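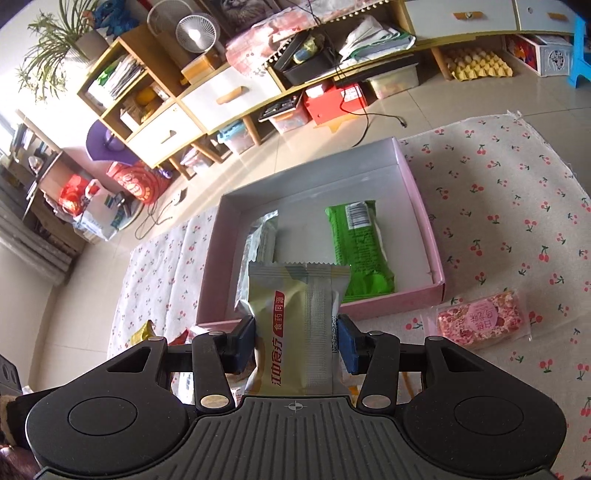
Ernell
Organizer and chief parts-sorter, Prastix gripper build
Posted Nov 2, 2018

Okay, so I need people! Prastix is a gripper build I run, partly at my place and partly in the shared workshop on Pennington, and I'm looking for 2 helpers to join me through the end of March.

The current job is snacks. You take the hand gripper, pick up a packet between the blue finger pads, and put it in the open box. Then you do it again with a different packet, and again, until we have 300 good pickups written down. Foil wrappers, crinkly bags, little flat things that slide around on a cloth (those are my least favorite). You work on the floor a lot, so bring knee pads if your knees are like mine.

Once the hand version feels right I want to put the same fingers on a motorized arm, and that's where it gets fun. I have the arm in pieces at the workshop. The wiring is a mess and I could really use someone who likes that kind of thing!

You don't need a degree or any robot experience. If you've fixed a bike, sewn a bag or put together a flat-pack shelf you'll be fine. I do need you to write neatly and tell me when a grip feels wrong, even if it's the ninth time that evening.

The pay is $14 an hour, cash or transfer, for one evening a week from 6 to 9. Dinner is on me, usually noodles. I can also cover the bus from Curcombe if you're coming from that side of town.

To sign up, pin a note on the Prastix board by the workshop door with your name, a phone number and the evenings you can do. Add a line about something you've built or taken apart, working or not. I'll call everyone back, and we can do a trial evening (paid, same rate) before you decide.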